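Notes on Teaching by Teleoperation: The Sorting Task

Posted in June, under Laboratory Practice

The Ornstead group has now completed its first full set of demonstrations for the task we call Trornanari, in which small items are moved between two plates and a lidded container. This post records how the demonstrations were carried out and what we intend to change before the second set begins.

Each operator guides the two arms by remote control from a seated position. The left arm works the blue plate and the right arm works the pale one. Either arm may approach the container. Operators are asked to move at an even pace and to pause briefly before closing the gripper on an item.
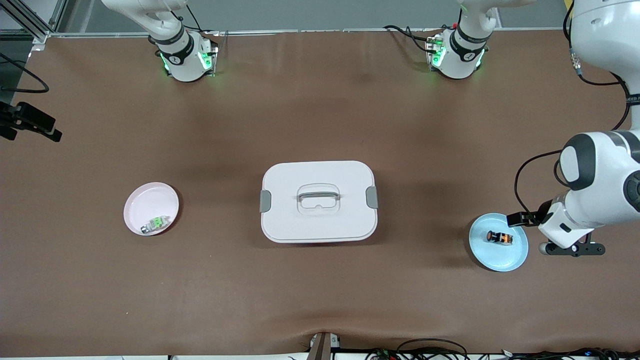

In total, 1084 demonstrations were attempted and 742 were accepted. The acceptance rule was strict. A demonstration was set aside if the operator corrected a grasp more than once, if an item touched the rim of a plate on the way out, or if the arms came close enough to trigger a stop. Several colleagues at Gremen have suggested that corrected grasps should be kept, on the grounds that a policy trained only on clean motions has never been shown how to recover. We find this argument persuasive and will keep them in a separate folder from now on.

Batteries proved harder than expected. A cylinder lying flat on a smooth plate will roll if one finger arrives early, and new operators tended to drive both fingers down at an angle. Median time for a battery pick fell from 30 seconds to 29 over the whole period — a modest gain, and most of it came from a single operator.
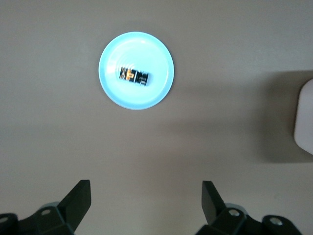 Lise Cormier
Demonstration Lead, Ornstead

The wrist view deserves a further remark. Operators who relied on the overhead monitor alone placed the fingers well but misjudged height. Gil-soo Ha has therefore rearranged the screens so that the wrist views sit directly in front of the operator, with the wide view above them.

The second set will use the Simard controllers, which have a lighter trigger. Operators should complete the practice sheet again before their first session with them, including those who took part in the first set.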